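4.2 Refill and return habits among households
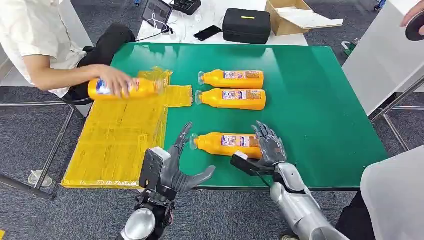

Figure 3. Orange plastic bottles and yellow moulded packaging on a green-topped table.

Milagros Yap objected to the word "habit" when an early draft of this section went round. In her view most households in Sturnell return containers only when they happen to be passing the shop, and a habit should mean something done without a prompt. We have kept the word in the heading but use "regular return" below for any household that brought back containers in at least 3 of the months covered.

Of the 600 households invited, 347 filled in the diary to the end. Between them they recorded 2,033 returns. Most were made on foot and combined with food shopping. Small plastic bottles of the kind in Figure 3 made up the largest group, followed by glass jars. Trays and other moulded packaging were seldom returned, as neither the Bollero shops nor the council depot took them during the study.

Distance mattered less than we had expected. Households in Mikuš Road, which has no return point of its own, were regular returners almost as often as those living next to the depot. Storage at home seems to have had more effect. Diary entries from flats often mention a lack of room under the sink, and several people gave up in November, when coats and boots took over the hall cupboard.

The deposit was mentioned less often than storage. Sawsan Karam's interviews, reported in section 5, suggest that many people did not know what it was worth, and some thought it had been dropped when Imulent changed its labels. We did not ask about the deposit in the diary itself, so the two sources cannot be compared directly on this point.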